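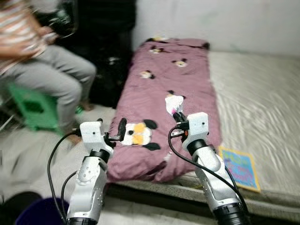
Figure 2. Bedding task at the Rudbridge site. The right gripper holds a small tissue-like item above the folded blanket; an operator is seated to the left of the mattress.

4. Rules of practice for shared household workspaces

The rules in this section grew out of 216 sessions of bed and bedding work with the Pata two-arm platform, run at our Trorkstead and Rudbridge sites. Existing safety guidance for robots that work near people gave us a very good start on speed, force and stopping. It says much less about blankets, and blankets turn out to be a wonderful test of whether a rule has been written clearly!

4.1 Seating and reach

Figure 2 shows the layout that most of our rules were written for: a low mattress, two arms coming in from the same side, and a person sitting close by on a plastic stool. We want people this close. Much of what makes household work interesting happens when someone is in the room and busy with something else, and a rule that clears the room before every trial would throw that away. The seated person must therefore be counted as part of the workspace from the start of the session. Before power is applied, the session lead checks the stool position against the reach of the nearer arm, with the elbow fully extended and the gripper open. The check covers feet as well as hands. Our first draft spoke only of "the upper body," and Fouad Zoubi pointed out during review that a bare foot on the floor can be nearer to the base of an arm than any hand is. The wording was changed the same week.

4.2 Cables

Each gripper has a black cable that loops away from the arm before running back down it. The slack is needed for wrist rotation, but a loop is also a hook, and soft goods find it very easily. Rule 7 asks for a slow sweep of both arms over the laid-out bedding before the first trial, with one person watching only the cables. If fabric touches a loop at any point in the sweep, the loop is retied and the sweep is repeated from the beginning. Anything with a cord that the operator is holding stays on the operator's side of the mattress for the whole trial.

4.3 Small light items

Picking up a tissue is, to our minds, one of the most enjoyable tasks in the set. It weighs next to nothing, so the gripper gets almost no useful force signal, and a closed grip on a tissue looks very much like a closed grip on nothing at all. We ask for two separate entries in the log: "closed," recorded when the fingers stop moving, and "held," recorded only after the annotator has seen the item clear of the surface below. The Kanaan log format already has a free field that can carry the second entry, so no new software was needed. Of the 858 pick attempts annotated under this rule, 300 were checked again by a second reader, and the distinction between the two entries caused very little argument.

4.4 Patterned fabric and loose objects

Our blankets are ordinary ones. The blanket in Figure 2 is printed with cartoon animal faces, and a colorful booklet or card lies on the sheet next to the right arm. We kept bright prints in the set on purpose, and we recommend that others do so too - a plain gray blanket makes for tidy data and a rather dull test. The rule is simply that every loose object on the mattress is listed at the start of a trial, including objects that play no part in the task. Printed faces on fabric are noted in the same list, so that anyone who runs face blurring on the recordings knows to expect marks on the bedding too.

4.5 Stopping

Either person in the room may call a stop, and no reason has to be given at the time. The arms hold position on a stop and the grippers stay as they are. We considered opening the grippers automatically, and for a tissue this would be harmless, but the same rule has to serve for heavier items held over a seated person's legs. Release is a separate command, spoken aloud and confirmed by the session lead. Stops are logged with the trial and are never counted against the operator.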